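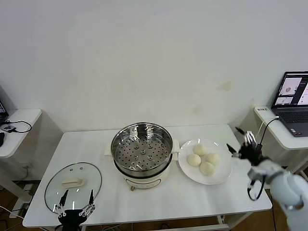

Electric steamer with its steel basket, on a white table.

Nitonura steamed bun recipes
README

Nitonura is a small set of recipes for steamed buns, dumplings and filled rolls, kept as plain text files with one table of timings. It was put together by Devendra Tripathi and Ritu Tyagi from handwritten notebooks, and it is meant for people who cook at home or who want tidy recipe text to search and sort.

What is in the folder

recipes - one text file per recipe, named after the dish
timings.csv - steaming and resting times in minutes
sources.txt - which notebook each recipe came from
changes.txt - corrections, newest first

There are 8 dough recipes and 6 fillings. Any filling can go with any dough unless the recipe file says otherwise. 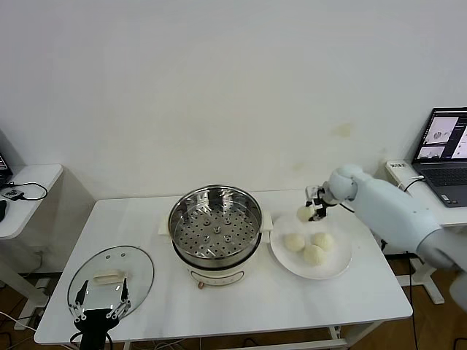 Each recipe file begins with the title, then the yield, ingredients and method. Weights are in grams and liquids in millilitres. Where a notebook gave cups or handfuls, Ritu weighed them out and put the original wording in square brackets after the figure.

Columns in timings.csv

dish - matches the file name without the ending
rest_min - resting time after shaping
steam_min - time from when the water boils
stand_min - time with the heat off before the lid is lifted
notes - free text, often blank

A blank cell means the notebook gave no time. It does not mean zero.

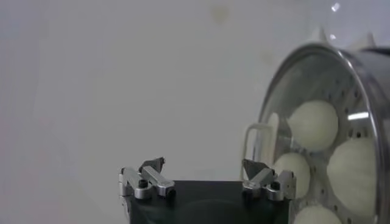
Known problems

Two of the doughs have no resting time. The Lallura notebook only says "until ready", and we have left it that way. Spellings of flour types differ between the notebooks and have not been made to match. Altitude is not recorded anywhere, so times may need changing if you live high up.

The sweet bean filling was listed twice before the June update. The shorter version has been removed.

Corrections

Send these to Devendra with the file name and the line you think is wrong. Please keep one recipe per message - long lists tend to get lost. New recipes are not being taken at the moment.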